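Home > Yard & Garden > Ask a Neighbor > Trees > Log in

Filed under: Street trees, Pruning, Mowing under shade

Big tree hanging low over the front lawn – raise it, thin it or leave it alone?

Berwyn Eynon

We bought a single-story place on a quiet residential street last year and it came with a tree. I say "came with" but I suspect the house was thrown in to make the tree look bigger. It has one thick trunk, set well back on the lawn, and a canopy that covers most of the front of the house and a good part of the grass. From the road you can make out some wall and a bit of roof and you have to take the rest on trust.

I like it. My wife likes it. The man who mows the lawn, who is me, likes it less every week from May through September. The lowest branches on the street side hang at a height designed for removing hats. I mow in a crouch. Last month I stood up too early and spent the evening with a bag of frozen corn on my head while my family discussed whether I had always been this way.

I measured the trunk with a sewing tape at chest height, as the internet told me to, and I can tell you the lowest branch tip on the road side is 5 feet off the grass. The grass itself is fine, oddly. Dark, a bit thin by the trunk, otherwise even. The lawn slopes up from the curb, so the further back I go the closer the tree gets to me, like something in a bad dream.

My questions, in order of how much sleep they cost me:

Can I take off the low branches myself with a pole saw? I own a Rovier, the one on a stick, bought in a burst of confidence and used once on a lilac.

How much can I take without hurting it? My brother-in-law says a third. My brother-in-law also says you can eat any mushroom if you boil it.

Do I have to ask the city? The tree is on my side of the curb by a long way, but the branches head for the street as if they have an appointment there.

I don't know the species. Broad leaves, dense, dark green, drops small twigs on everything. I'm aware that this describes half the trees in North America.

Lok-yiu Lam

I prune for a living, so take this as the boring reply.

Stop thinking of it as one job. What you're describing is called raising the crown, and for a mature tree you do it slowly. Forget the third. On a big old tree I don't like to take more than a tenth of the live leaf area in one go, and if your tree was healthy last year I would take less than that and come back in a couple of winters. Your brother-in-law's number is how people get a tree that looks like a broccoli floret on a pencil, followed by a thicket of weak shoots at every cut.

The good news is that you probably don't need to remove big limbs at all. Low branches on a wide tree are mostly the tips of limbs that start quite high up and then droop under their own leaves. Stand at the trunk and follow each one out with your eye. If the limb leaves the trunk well above your head and only comes down at the far end, you shorten the drooping part back to a side branch that points up or out. That side branch should be at least a third as thick as the piece you're taking off (there, your brother-in-law can have his third back). Do that in a handful of places and the whole skirt lifts by a foot or two, because you've taken the weight off.

What I would not do is cut a heavy limb flush against the trunk because it's the one that hit you. A big wound on an old trunk may never close over. If you truly have to remove something thicker than your wrist, get a person with a rope and insurance.

On the pole saw. Fine for branches up to 3 inches thick, with both your feet on the ground. Three cuts for anything with weight in it: one from underneath, partway through, a foot out from where you want to finish. A second from the top, a little further out, which drops the branch without tearing bark down the limb. Then a third to tidy up the stub, just outside the swollen ring where the branch meets its parent. Don't paint the cut. Don't stand under the branch. I put that last one in for everyone, and everyone thinks it's for somebody else.

Wait for winter. The leaves are off, assuming yours loses them, and you can see what you're doing. If it turns out to be an oak, winter isn't optional in a lot of states, on account of oak wilt, so find out the species first. Take a twig with a few leaves to your county extension office. They love a twig.

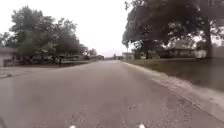
As for the city, call before you cut anything that reaches over the road. In plenty of towns the public strip goes back from the curb several feet further than the owner thinks, even where it's all one lawn with no sidewalk to mark the line. Some places want a permit for a street tree and nothing at all for a yard tree, and the person who answers the phone can usually tell you which you have from your address. Ask about clearance while you're at it. Many towns set a minimum height over the pavement for trucks and a lower one for people on foot. If your branches are under it, the city may come and cut them for free. They will do it from a truck, in four minutes, and you won't enjoy the result, so it's worth getting there first.

And leave a ring around the trunk with no grass. Wood chips, a couple of inches deep, kept off the bark. It solves the thin patch and you get to mow less of the part that's trying to kill you.

Skikau

just cut it. mine was the same, I did it in one afternoon, 20 bucks to rent the saw and the tree is ok. mostly ok. one side is ok

Cluvatby

I agree with Lam on nearly everything and would like to add a word on behalf of the lazy.

I had a tree like this for 13 years and mowed in a crouch for 12 of them. In the last one I gave up on the grass under the low side altogether, put down chips out to where the branches started to get personal, and planted some shade stuff that asks for nothing. I now walk around the tree instead of under it. No saw was involved. My back improved and the mower is still on its original blade.

You lose a bit of lawn, it's true. From the road people seem to think it was a design decision, and I have let them.

If you do go up the pruning route, get a written quote even if you plan to do it yourself. I was quoted $273 for a light lift on mine with the brush hauled away, and the hauling was the part that tempted me. Branches on a tree take up no room. The same branches on a driveway are the size of a bus. Berwyn, whatever you cut, you will be feeding it into yard waste bags until the spring.

Berwyn Eynon

Thanks, all. Twig is in a sandwich bag on the kitchen counter, labeled, after an incident. I called the city and got a very pleasant recording. Will wait for winter on the saw and start with the chips. My brother-in-law has been informed about the tenth and considers it a conspiracy.

Skikau, which side is ok?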